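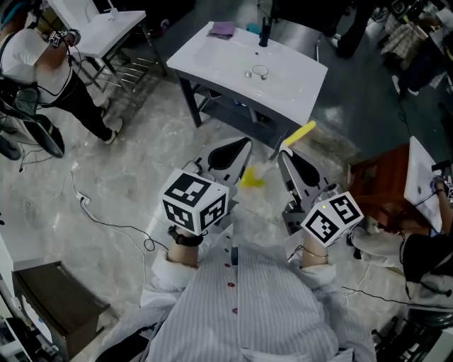 Shop > Shirts > Care > Praltano Fabric Shaver

Print this page | E-mail this page

Praltano Fabric Shaver

I was ready to throw out my gray work cardigan when Wenjie Kong lent me hers, and I ordered a case for the store the same night! It takes the pills off knits, brushed cotton and those tired shirt collars (the fuzzy bit where your neck rubs – you know the one).

It runs 9 hours on a charge and comes with three blades. I'm still on my first, and I've done every sweater in the house plus a Virnach blanket that looked like a sheep had slept on it.

Go slow over buttons and seams, and please don't use it on silk or lace. Lay the shirt flat first – I nicked a cuff in January doing it on my lap.

Spare blades are $14 a pack. Orders go out from Restum on weekdays.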